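Sorting out the junk pile: bins, boxes or pegboard?
Workshop & Garage > Storage and Organizing

drundeck_dan
Started in January, still going, and I am having way more fun with this than I expected! I finally decided to deal with the pile of hardware along the back wall. Brackets, clamps, odd mechanical parts, most of it black, all of it tangled together. I've been tossing things there for years with the idea that I'd sort it "when I have the time."

My plan so far is one bin for stuff that belongs to something, one cardboard box for stuff that might, and a third spot for stuff I can't name at all. I move one piece at a time, and the rule is that once it's in a bin it doesn't come back out until the floor is clear.

So what do you all use? Plastic bins? Boxes? Do I go straight to pegboard? I want to hear everything.

vikham77
Welcome to the club! Plastic bins, all day. I have 5 of them under my bench and they've been kicked, rained on and sat on. A cardboard box is fine for a weekend but the bottom goes soft the second you put clamps in it, and then you're picking up clamps again.

Nahuel Ledesma
I'm going to disagree with both of you. Don't bin it first. Lay it all out flat on a mat and look at it. When I did mine I counted 194 pieces (yes, I counted, it was a long evening) and half of them were duplicates. If I'd put them straight into bins I'd have bought more bins.

vikham77
194 pieces laid out flat is a whole garage floor, Nahuel. Where do you walk?

Nahuel Ledesma
Around the edges! It's two days of walking around the edges and then you're done for years.

trummer_shed
Laying out works if you have the door shut and no dog. I've got a dog. I went with open boxes, lids off, labels on the side facing the room, and I love it. You see what's in there without digging. For the small stuff (screws, caps, little tabs) I use old Trummer coffee tins, which stack really nicely and make a great noise when you drop them.

One more thing about long pieces. Rods, poles, anything with a long handle: sort those FIRST. They lie across everything else and every time you pull one you drag three brackets with it. Stand them up in a corner or in a tall bucket.

drundeck_dan
Oh that's good. The long ones have been driving me nuts. I pull one out and the rest of the heap shifts over toward the baseboard.

kultar_fan
Pegboard person checking in. I put up one Kultar panel, 180 cm wide, and my clamps have never been happier. You can see right away which one is missing. But I wouldn't hang brackets on it. Brackets on pegboard look great for a week and then you've got one hook holding eleven of them.

vikham77
See, that's my issue with pegboard. It's a display. If you use the clamps every day, sure. If it's spare parts you touch once a year, it's wall space you could have used for a shelf.

kultar_fan
A shelf that you will then put a pile on!

vikham77
Fair.

trummer_shed
Dan, what about the "might belong to something" box? Mine got so full that it turned into a second pile with cardboard around it. I ended up writing the month on the flap. If I haven't gone looking for anything in there after a year, the whole box goes to the swap shelf at our hardware store. I've let go of two boxes that way and I've missed one hinge.

Nahuel Ledesma
One hinge is a small price. I kept a bag of gray end caps from 2000 until last fall and never needed a single one of them. Gave it away, and felt about ten pounds lighter.

drundeck_dan
OK, I'm sold on long pieces first and the month on the flap. No pegboard yet, sorry kultar_fan, but I did measure the wall and I'm thinking about it! I also like the mat idea, so I'm sorting on one now, at least at the bin end. Blue bin in the first one, cardboard box in the second, and plenty of heap left in both:
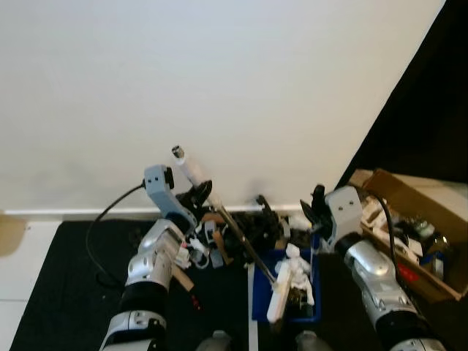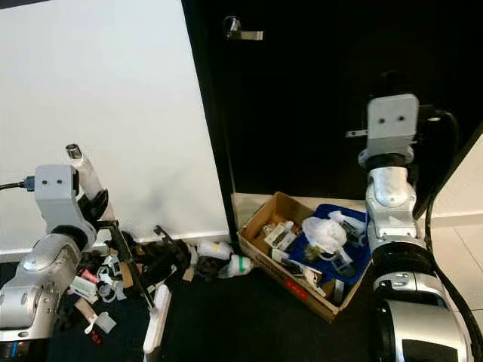

Marlies Schwaiger
My vote is for two or three smaller bins over one big one, because a full bin of metal is a lot heavier than you think and you'll want to slide it, and lifting it gets old fast. Also put the odd-shaped plastic stuff in its own bin. It takes up all the room and keeps the heavy parts from settling. And Nahuel is right about duplicates, I had nine of the same bracket and was about to order a tenth.

trummer_shed
Nine! What were they for?

Marlies Schwaiger
A shelf I took down two apartments ago. I kept two and the rest went to my neighbor, who is now building a shelf.

vikham77
Two or three smaller ones, yes, I'll give you that. Get the kind with the handles molded in though. The clip-on handles pop off when you drag them.

drundeck_dan
Smaller bins it is. Going back in after dinner, long stuff first. Will report on how many brackets I own!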